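Rapport de projet : itinérance légère à vélo sur deux jours
Groupe 4, Corentin Baudry et Arturo Rizzi

3. Préparation du parcours

Nous avons choisi la boucle de Gornine parce que elle permet de partir directement de la gare, sans voiture. La distance totale est de 78 km, dont 41 km le premier jour jusqu'au camping de Narinden. Nous avons dessiné la trace sur ordinateur, puis nous l'avons comparée avec la carte papier. Deux chemins indiqués comme cyclables étaient en réalité des sentiers avec des marches, et nous avons donc modifié le passage après le pont de Stosari.

Le sortie a eu lieu en février. Le point le plus haut se trouve à 205 m, ce qui semble peu, mais avec les sacoches la montée a été longue pour les débutants du groupe. 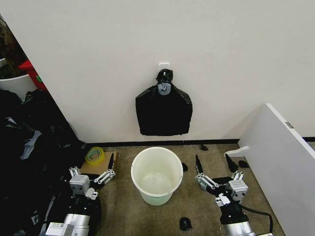
Figure 2. Sac noir suspendu à un crochet adhésif.

4. Déroulement et difficultés

Le premier jour, nous sommes arrivés à Narinden à 16 h 30, avec une heure de retard sur le programme. La cause principale était une crevaison, suivie d'une deuxième dans la même roue : nous n'avions pas vérifié l'intérieur du pneu. Le lendemain, le vent de face nous a obligés à rouler en file et à changer souvent le premier cycliste.

Le budget prévu était de 80 euros pour deux personnes, nourriture et emplacement compris. Il a été respecté. Pour une prochaine édition, Arturo propose de faire la boucle dans l'autre sens, afin de passer la montée le matin.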